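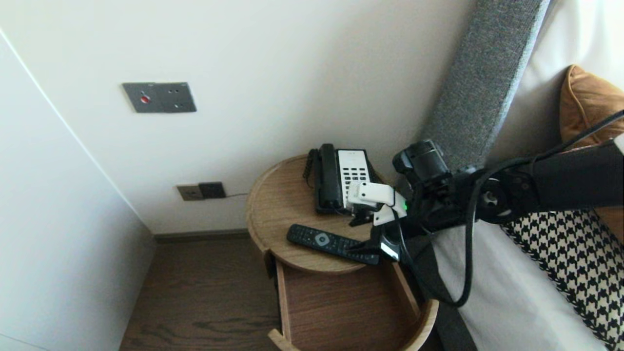

Search the newsletter
Go

4 min read

Keeping a landline when the copper goes

The phone company serving the Kennedy side of town has begun moving its customers off the old copper lines, and most households there have now had the letter. It came in February in a plain envelope, and a good number of people threw it out with the coupons. If you did, the main point was that your home phone will keep working after the change, but the way it gets its signal and its power will be different. You have 90 days from the date on the letter to choose a new service before the old one is shut off.

Nathalie Penner, who spent most of her working life installing phone service and now lives on Trurnus Road, came to the library in the evening to answer questions. What follows is drawn from her talk and from the questions people brought with them.

On a copper line, the wire that carries your voice also carries a small amount of power from the phone company's building. A plain corded phone runs on that power alone. It has no plug for the wall outlet, and it goes on working when the lights are out. Many people have kept a corded phone by the bed or in the kitchen for that purpose.

With the new service, your phone plugs into a box in the house, and the box plugs into an outlet. The call goes out over the internet line or over a cell signal, depending on what you sign up for. When the power fails, the box goes dead unless it has a battery. The phone itself may be perfectly fine, but it has nothing to talk to.

Ask about the battery before you sign anything. Some companies include one, some sell it separately, and some will not mention it unless you bring it up. Find out how long it lasts on standby and how long it lasts while you are talking, which will be a much shorter time. Ask who replaces it when it wears out. Penner said the batteries she used to put in were often good for two or three years, and that very few customers ever checked them after the day they were installed.

You can almost always keep your number. The new company requests it from the old one, and the move can take several days. Do not cancel your old service first. If you cancel, the number may go back into the pool and you may not be able to get it again. Wait until you have made a call and received a call on the new service, then check your next bill to see that the old account has been closed.

You can usually keep your phone too. Nearly all push-button phones, corded or cordless, will plug into the new box with the same cord they use now. Rotary phones are less certain. Some boxes do not understand the pulses from a dial, so you would be able to answer calls but not make them. There are small converters for this, and Penner suggested asking the new company whether their box needs one.

If you have phones in several rooms, the question is a little harder. The new box normally feeds one jack. It is possible to connect it to the wiring already in the walls so that every jack works as before, but the old outside line has to be disconnected from that wiring first. Do not plug the new box into a wall jack while the copper line is still live, as it can damage the box. An installer can do the whole job in one visit. The other choice is a set of cordless phones, where one base plugs into the box and the remaining handsets only need an outlet for their chargers.

Several people asked about things other than phones that use the line. Burglar alarms, medical alert buttons, fax machines and the emergency phone in an elevator may all depend on copper. Some will work on the new box and some will not. Call the company that monitors the alarm or the button, tell them the date your line is changing, and ask them to run a test with you once it has. Kirsten Campbell told the group that her mother's alert button had a dial tone after the switch but did not get through to the call center when they tested it. The company sent a newer unit that uses a cell signal, and it took over two weeks to arrive. If you have one of these in the house, make that call first and set up the phone service afterward.

Emergency calls need attention as well. On copper, the dispatcher sees the address where the wire ends. On the new service, they see the address you registered. Make sure it is right, including the apartment number if you have one. If you take the box with you to another house, you have to change the address yourself.

For those who have a cell phone and are thinking of dropping the home phone completely, try it for a while before deciding. Make calls from the bedroom and the basement, and see whether you can hear and be heard. The signal is poor in parts of the Plenura apartments and in the low ground behind them, and people there have had trouble with calls dropping. It also helps to have a charger in the room where you sleep, and to keep the phone on it overnight.

A few words about price. The first bill is often low and goes up when the opening offer ends. Ask what the monthly charge will be after that, with taxes and fees included, and ask for it in writing. Ask whether the box is rented or yours to keep, and whether there is a charge for the installer's visit. If your income is limited, ask about discount plans too.

Finally, there have been calls from people who say they are with the phone company and need a card number to keep the line from being shut off. Hang up. Use the number printed on your bill and ask whether there is a message on your account.

Penner will be back at the library on 8 April 2025, in the Rinine Room, for anyone who would like help reading their letter. Bring the letter and a recent phone bill. There is no charge and you do not need to sign up.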